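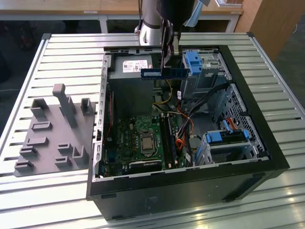
Memory upgrades: frequently asked questions
Pretgate Computer Repair
Last updated 17/09/2020

Do I need to take the whole computer apart?
No. On most towers you shut down, unplug the power cord, lay the case on its side and take off one side panel.

How do I know which memory fits?
Check the manual for your motherboard. Modules of different generations have the notch in a different place and will not go into the wrong slot.

Which part of the module should I avoid touching?
The gold contacts. Hold it by the edges.

How hard do I push?
Press evenly on both ends until the clips close. If it won't seat, take it out and check the notch.

The computer beeps and won't start. What now?
Unplug it and reseat the module. If you have two, try one at a time.

Can you install it for me?
Yes. Bring the tower to the Kimen counter. You can leave the monitor and keyboard at home.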